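Which torque setting for small screws into plastic?
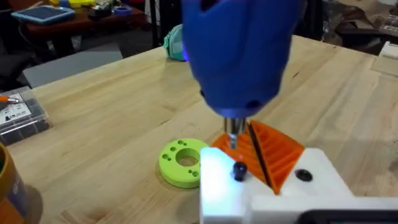 Page 1 of 3

danylo_o
9:14
Hello all. I am assembling display stands for my wife's shop in Culden and I want advice about the clutch. The screws go directly into plastic, no metal insert. The first ones I drove on setting 3 and the thread was destroyed in several holes. The screw turns and turns and never becomes tight. Must I go lower, or is my hole too small? I have 52 stands to finish in May, so I would like to be sure before I continue.
Danylo Ostapchuk

hundeck_bench
9:40
Go to 1 and finish by hand. A clutch on a big driver is not precise at the low end. I stripped plenty of radio cases before I accepted this.

MarthaK
10:02
Disagree with finishing by hand for that many stands, your wrist will hate you. What matters is the hole. What screws are they? Machine screws cut a poor thread in plastic. Get the ones made for it, with the coarse thread.

danylo_o
10:31
They are M3 machine screws, I had a full box. So this is maybe my mistake — I supposed that the thread form has small importance when the load is only a few postcards.

hundeck_bench
10:38
Machine screws are fine if you never take them out again. I have some holding since years.

MarthaK
10:55
"Fine" until the shop is warm in summer and the plastic creeps. Ask Vasylenko for the coarse ones, they sell small bags. Part 1099 in the old catalog, if they did not change it.

tolliver
11:20
Nobody mentioned speed. Slow down! Fast driving melts the wall of the hole and then any clutch setting is wrong. Also start each screw backwards for half a turn until you feel it drop.

hundeck_bench
11:26
The backwards trick is for a hole that already has a thread. In a new hole it does nothing.

tolliver
11:33
It still helps to set it straight. We did it like this at Workness for every cover.

danylo_o
14:05
Thank you for the answers. I ordered the coarse screws and will try them at low speed on one spare stand. For the holes which are already damaged, is glue acceptable, or should I use a longer screw?

MarthaK
14:19
Longer screw, if you have the depth. Glue only when you are sure you will not open it.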